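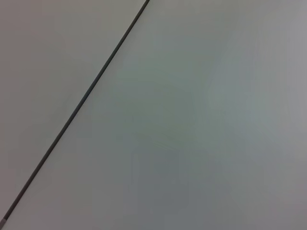 Does the joint strip have to go in if the bench is only going to be used for paperwork, one customer wanted to know before ordering. It does not. Dry-use benches can be assembled with the panels butted edge to edge. For any bench that will be wiped down with liquid cleaners, the strip is required and the surface warranty depends on it.

Sowa Bench Surface, matte gray
Article 338

Sowa is a modular work surface for packing benches, sorting tables and light assembly. Panels are supplied flat and fixed from underneath to an existing frame or to the Nelerness leg set (sold separately). The top face is smooth and unprinted, with a low-gloss finish that limits glare under overhead lighting.

Dimensions
Panel length: 1000 mm
Panel depth: 500 mm
Joint width with Ika strip fitted: 6 mm

Finish
Two shades of matte gray are available, warm and cool. The difference is small on a sample card and easier to see when the shades are installed side by side. Under uneven light a single panel will also look paler toward the light source. Variation of this type is not a defect. Panels ordered at different times may come from different batches; state the batch code from the underside label when extending an existing bench.

Joints
The Ika strip is a separate item, cut to panel depth. It is pressed into the gap after the panels have been fixed and leveled. Do not use adhesive. To replace a strip, lift one end with a plastic scraper and pull it out along the joint. Metal tools will mark the panel edge.

Installation
Check the supporting frame for level in both directions before placing the first panel. Set all panels in position with the screws loose, adjust the joint width along its full length, then tighten from the center of each panel outward. Use only the screws supplied. Longer screws can break through the top face.

Where a panel has to be cut to fit, cut from the underside with a fine-tooth blade and seal the raw edge the same day. Cut panels cannot be returned.

Cleaning
Wipe with a damp cloth and mild detergent. Dry the joints after cleaning. Abrasive pads and scouring powder leave shiny patches in the matte finish, and these cannot be polished out.

Ordering
Screws are included with each panel. Ika strips and Nelerness leg sets are listed under Accessories. Orders are shipped from the Getuvville warehouse on pallets, and a loading dock or lift gate is needed at the delivery address. Report transport damage before installation.

Page updated September 28, 2022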